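Visit to the Cendov paper mill

In May I had the chance to visit the paper mill in Cendov together with eleven members of our bookbinding circle. We left Irkarura early in the morning, and the bus needed almost two hours, the last part on a narrow road along the river.

We were received by Reynaldo Ocampo, who is responsible for the production of cotton papers. He gave us ear plugs and asked us to stay behind the yellow line. The mill has 26 employees and makes mostly heavy papers for printing and watercolor. The vats are in the oldest hall. I had not expected so much noise from the beaters – we understood maybe half of the explanations, but he repeated everything later in the corridor.

What interested me most was the drying. The sheets of 450 grams hang for several days in the loft under the roof, and the windows are opened by hand according to the weather. Lotte Geerts asked if the grain direction can be seen in these sheets, and we got a long answer with many samples passed from hand to hand. 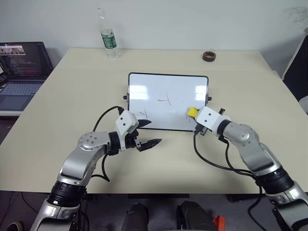 The small whiteboard on the big table, Cendov.

After the lunch (soup and bread, very good) we could try to form a sheet ourselves. My first one was thick on one side and had a hole in the corner. The second was better, and I took it home between two felts. It is still not completely flat.

In the shop they sell remainders by weight. I bought a package of 50 sheets in a light gray color, which I want to use for endpapers this winter. Please note that cards are not accepted there, only cash.

The next visit of the circle will be to the type foundry Bogdan. Who wants to come should write to Lotte before the end of the month.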